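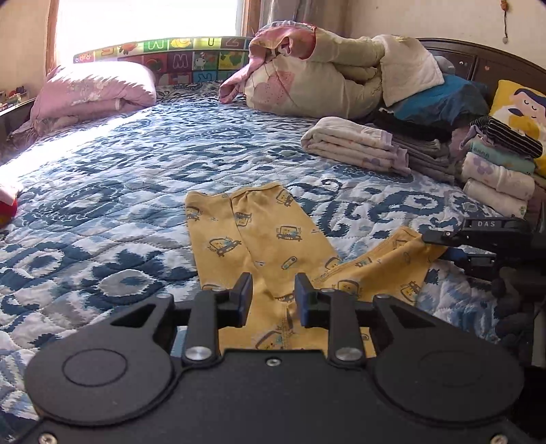 통권 5호 · 3쪽

홈 | 살림 | 사람들 | 지난 호

아이 옷은 침대에서 갠다

틸포트에 사는 안자나 미아(Anjana Miah) 씨는 아이 옷 수선과 물려입기 모임 '마리카르'를 꾸린다. 지난해 모임을 거쳐 간 옷이 3,920벌이다. 집에서는 옷을 어떻게 개는지 물었다.

미아 씨는 식탁 대신 침대를 쓴다. "누빔 이불 위가 넓어서 좋아요. 바지는 두 다리를 쭉 펴 놓고 가운데 솔기부터 맞춥니다. 허리는 나중에 봐요."

노란 바탕에 작은 자동차가 잔뜩 그려진 옷은 무늬가 복잡해 구김이 잘 안 보인다고 한다. "눈으로 보지 말고 손바닥으로 쓸어 보세요. 저는 그렇게 배웠어요."

윗옷은 순서가 다르다. 목둘레를 먼저 잡아 모양을 정하고, 소매는 한쪽씩 안으로 접는다.

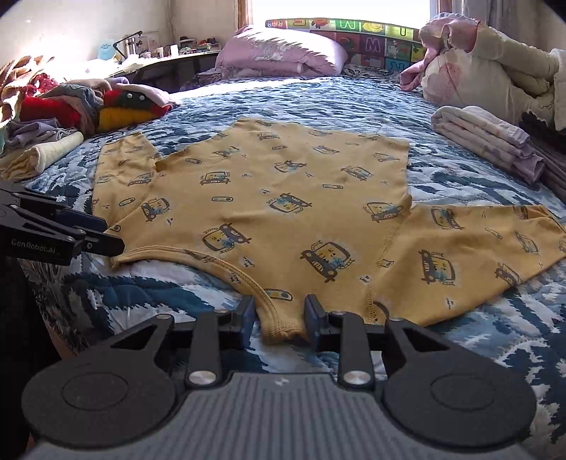
침대에 펼친 노란 윗옷. 한쪽 소매는 접혀 있다.

"목둘레를 세게 당기면 늘어나요. 살짝만 들어야 해요. 긴소매는 몸판 너비에 맞춰 한 번 더 꺾고요."

위아래가 한 벌이면 바지를 윗옷 안에 넣어 함께 둔다. 따로 두면 아침에 꼭 한쪽을 찾게 된다는 것이다. 모임에서는 작아진 옷을 한 벌에 1,000원씩 받고 넘긴다. 8월에는 긴소매를 찾는 사람이 적어 그때 미리 정리해 둔다.

서랍에는 세워서 넣느냐고 묻자 "아이가 직접 꺼내면 어차피 무너져서 눕혀 넣는다"고 답했다.

댓글 3
보리차: 바지를 윗옷 안에 넣는 거 저도 해요. 여행 갈 때도 편합니다.
연두맘: 목둘레 늘어난 건 되돌릴 방법이 없나요?
ssol: 저희 집은 개는 것까지만 하고 서랍에는 못 넣어요.

문의: 페바 편집부 | © 페바 | 맨 위로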